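Clidside is a two-finger gripper kit for small robot arms, sold by Roussel together with a simulator package called Markov. First shipped in August. Designer: Sandrine Pichon, earlier at Lirwood.

Kit has the gripper, a wrist camera mount, cables and a licence key. Weight 153 grams without cables. Fingers open to 59 mm, swappable, one screw each. Price at launch was 2,369 euros, later kits the same but with a longer cable.

Markov comes with 30 ready-made rooms and a set of household objects, boxes mostly. Users train grasps there first, then move them over to the real arm. Reviews liked the setup time, less so the manual, wich covers only the older firmware. Dark objects in dim rooms are listed as a seperate test set. Rendered wrist view, dark blue box on a wood floor: 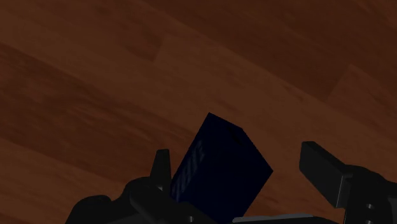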